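FOR IMMEDIATE RELEASE
Friday, March 13, 2020

Wolthorpe Energy Group Calls on Congress to Stop Treating Gas Export Terminals as a Foreign Policy Tool

Coalition says ratepayers left holding the bill, wants price review before any new long-term export license is signed

Wolthorpe Energy Group, the consumer coalition on household fuel costs, today called on Congress to put a hold on new long-term gas export licenses until somebody works out what they do to heating bills at home. The call comes with a short position paper, "Whose Gas Is It," out this morning. Copies on request, details at the bottom.

Short version: export approvals are being handed out as favors to friendly governments and as a poke in the eye to unfriendly ones. Households didn't ask for that. The law says exports must be in the public interest. We want that test applied, in public, with numbers.

The group is asking for 3 things.

First, a pause on any new export license running longer than ten years. Existing licenses stay as they are. Cargoes already sold get shipped. Nothing in the paper asks anybody to tear up a contract.

Second, a price review for each pending application, done by people who don't work for the applicant. Region by region, not one national average. A national average hides everything. New England in January is not the Gulf Coast in May and the forms now in use treat them as the same place.

Third, publication of the side letters. When a government overseas agrees to buy American gas as part of a wider deal on tariffs or defense or whatever else is on the table that week, the letters should be on the record within 300 days. With the commercially sensitive parts blacked out if need be.

The coalition takes no position on whether Europe should buy its gas from Russia, from Norway, from us or from nobody. That is for Europeans to decide. It does take a position on sanctions threats being used to make room for American sellers. Sanctions are a serious tool. Used as a sales aid they stop being taken seriously, and allied governments have already said as much, loudly.

"We keep hearing that this is freedom, that this is leverage," said Firdevs Avcı, director of Wolthorpe Energy Group. "Leverage for who? The family paying the gas bill doesn't get a seat at the summit. They get the bill. If exports are good for them then show them the math, it shouldn't be hard."

Members raised the same points at the group's winter meeting, where fuel costs took up most of the afternoon. Home heating came first, then cooking, then the price of power in states that burn gas to make it. The discussion ran over by an hour and most of what was said there ended up in the paper in one form or another. 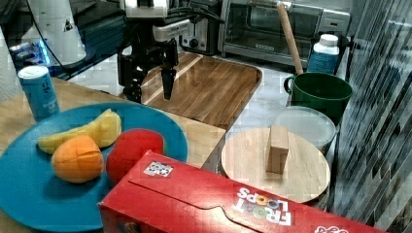
Amato wrote in to say the paper goes too easy on the terminals themselves, and that a ten-year line is an invitation to file for nine years and eleven months. Fair point. The group has added a paragraph on renewals and back-to-back applications, so that two short licenses for the same dock count as one long one. Further comments are welcome through the end of the comment period, see below.

Background for editors

Exports of gas by sea have grown fast. Terminals that were built to bring gas in have been turned round to send it out, and new ones have been put up next to them. The buildings cost billions and lenders want long contracts before they put up the money. So the license decisions made now will shape prices for decades, well past the term of anyone presently in office. That is the main reason for doing the review before signing and not after.

Pipelines abroad get most of the headlines. Fair enough, they're dramatic. But a pipeline under somebody else's sea is not in the control of American voters. The license desk in Washington is.

The industry says exports keep drillers working and that domestic supply is plentiful. Right now it is. Prices are low, storage is in decent shape and the winter was mild in much of the country. The coalition does not dispute any of that. It says low prices are the right moment to write rules, when no one is panicking. Wait for a cold snap and you get bad rules written in a weekend.

The paper draws on 3000 letters from members on what they pay for heat and what they cut back on to pay for it. Excerpts are printed with permission and with surnames removed. The letters are not a survey and are not presented as one. They are there becuase the official forms have no box for this kind of thing.

One chapter looks at how three importing countries handle disclosure of their own supply contracts. Two publish more than we do. The third publishes next to nothing, and the chapter says so.

On the question of coal and oil: not covered. Different statutes, different agencies, and the paper was getting long. A companion paper on crude exports is planned for October if funding holds.

Next steps

Letters have gone out to the members of the relevant House and Senate panels. Meetings requested with both parties. Some offices have replied, most haven't yet. The group will post replies as they come in, including the ones that disagree.

A briefing for reporters was planned in person and will now be held by phone, given the situation with travel and public gatherings. Dial-in details from the press desk. Please ask for them before the day, the line has a limit on callers and we dont want to leave people out.

State chapters will hold their own calls over the coming weeks. The Gillo chapter goes first, with a session on winter bills and how to read the supply charge line, then Jakis. Times will be on the chapter pages once set. Anyone who signed up for the cancelled in-person events does not need to sign up again.

Printed copies of "Whose Gas Is It" are free for libraries and schools. Others pay postage. Allow extra time for delivery at present. The electronic version is free for everyone and may be reprinted in full or in part with credit.

About Wolthorpe Energy Group

Wolthorpe Energy Group is a nonpartisan coalition of household fuel customers. It is paid for by member dues and small donations, takes no money from gas producers, pipeline firms, terminal owners or foreign governments, and does not endorse candidates.

Press contact: Press desk, Wolthorpe Energy Group. Interview requests for Firdevs Avcı through the same desk, mornings best.

###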